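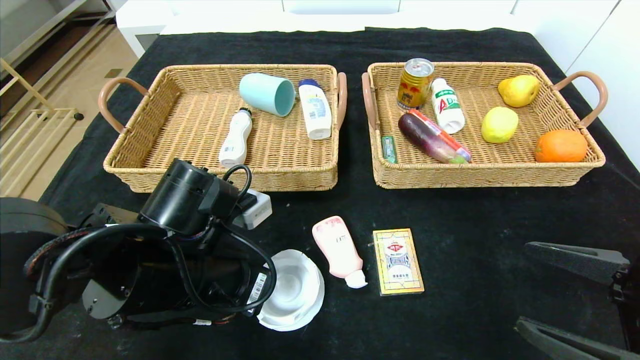

Subject: Re: [Plulonance] Baskets for the hall table, and what goes in which

Hello everybody, and hello especially to those who joined in February and have been reading quietly ever since (you are very welcome to speak up, we don't bite).

I meant to answer this last week and then the hall table got the better of me. It is the table everything lands on when you come in the door, and by the time the weekend visitors had gone there was shopping on it, things from the bathroom bag, a deck of cards, and my keys under all of it. So I put the black cloth back on, set out the two wicker baskets side by side and started over.

My rule for years has been one basket for things you eat or drink and one for things you wash with or pour from. It sounds tidy when you say it fast. The eating basket fills up right away - a pear, a lemon, an orange, an eggplant that really ought to go straight to the kitchen, a can, a little bottled drink. The other one gets a cup and a bottle with a blue cap and then sits there looking half finished, while the food side is already piling up. And I still haven't learned to keep the toothpaste out of the fruit. It goes wherever my hand happens to be, I'm afraid.
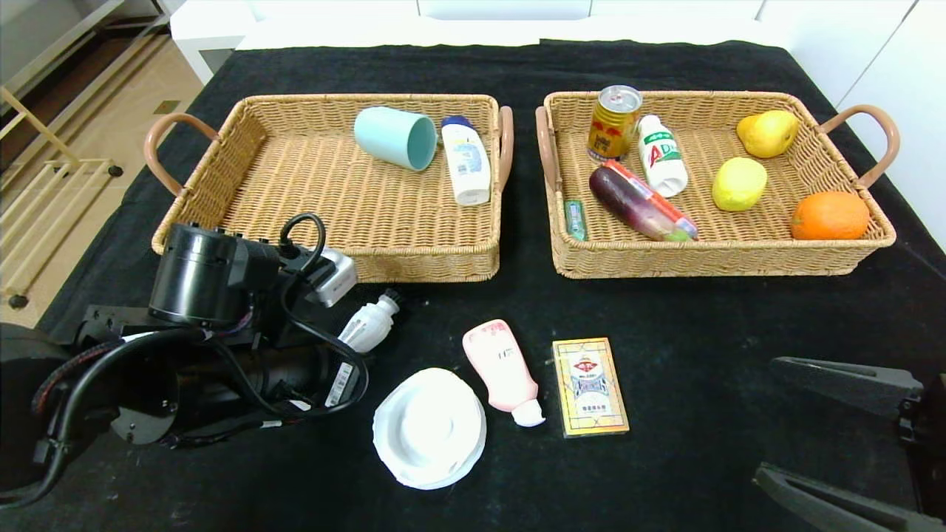
On 2025-11-17, Katherine Agudelo wrote:

> I've given up on food versus not-food. It always leaves me with one basket too full and one with hardly anything in it. What I do now is sort by where the thing is going next. Whatever is headed for the kitchen goes in the basket nearer the kitchen door, and whatever is headed upstairs goes in the other. When a basket is full I carry the whole basket.
>
> My question for the list is about the in-between stuff. Cards, a plate, hair things, the squeeze bottle that could be anything. Do people give that a third basket, or is a third basket just a place for things to go and never come back? I did look at the small ones at Bumia but I don't want to buy my way out of this if I can help it.
>
> Also, do your wicker ones snag on sweaters? Mine do, mostly at the corners.

Katherine, I have thought about your question far more than it probably deserves, and I've come around to your way of doing it, or most of the way. Sorting by where a thing goes next is kinder to the person doing the carrying. With my old rule I would pick up the food basket, walk it to the kitchen, and find I had brought the toothpaste along for the ride. Then it would live beside the bread for two days.

As for a third basket, please don't, at least not yet. I had one. It was a pretty little thing from the craft fair in Hukora, and within a month it held batteries, a shoelace, a coupon that had expired and every pen in the house. I found 11 rubber bands in the bottom when I finally turned it out. What I do now is leave the in-between things on the cloth in front of the baskets where I can see them, and I don't let myself sit down with my tea until each one has been spoken for. Cards go in the drawer with the other games. A plate goes to the sink whether it looks clean or not.

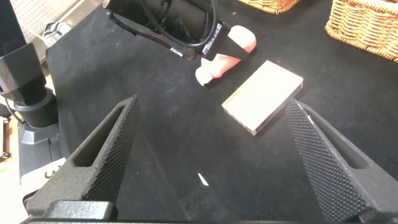 The black cloth helps with this more than you would think, by the way. Pale things show up on it so well that it is hard to pretend you haven't noticed them, and every scrap and bit of lint shows too, so I end up giving it a good shake whenever I clear the table. I used to have a flowered one and I could lose a whole pack of cards on that for a week. If you're picking one out, get something with a little weight to it so it doesn't slide when you pull a basket toward you.

On the snagging - yes, mine did it too when they were new. Run an old nylon stocking over the outside and it will catch on every rough end for you, and then you can snip those off with nail scissors. Go slowly at the corners and don't cut anything that's holding the weave together. I did both baskets in one evening with the radio on and rather enjoyed it.

Does anyone have a good way of keeping a lemon from rolling under everything else? I've tried a folded dish towel in the bottom, which works fine until somebody needs the dish towel.

Warm wishes to you all,
M. Navickas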